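Subject: Re: [kotness-neighbors] Outdoor furniture, wicker or metal?

On Thursday a neighbor on the Kotness list wrote:

> We finally have a deck and nothing to put on it. Foda has a wicker set on sale and Ginting has the all-metal one for 50 bucks more. We'd mostly eat out there and maybe work on nice days. Does wicker hold up? And is a glass table a pain to keep clean?

Oh, I have opinions on this one! We've had both kinds going on our deck for a while now and I'd go wicker again for anything you plan to sit in longer than a sandwich. The armchairs are the ones people fight over. The metal chair is fine, it just gets picked last (and it's brutal in July if the sun's been on it).

I hose ours down in spring and go at the weave with an old paintbrush, which gets the pollen out better than any spray I've tried. I did buy the Rosudine cleaner once — 2 bottles, both still half full in the garage.

As for the glass, get the textured kind if you can. Ours is round and textured and it hides water spots and fingerprints pretty well. It does NOT hide clutter. Ours turns into an office by midmorning, laptops and cups and papers all over it, plus the plant in the teal pot that has lived out there since May.

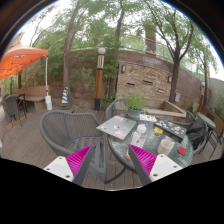
So go round, and go bigger than you think, especially if you want to work out there. Two people with laptops will eat up a small table and then there's no room for lunch.

One more thing — budget for shade. I'd skip a side table before I'd skip the umbrella. Ours is orange, and I'd pick a paler color next time, but it does the job.

Happy to let you come sit in everything before you buy. Evenings are best.

Dee, at 106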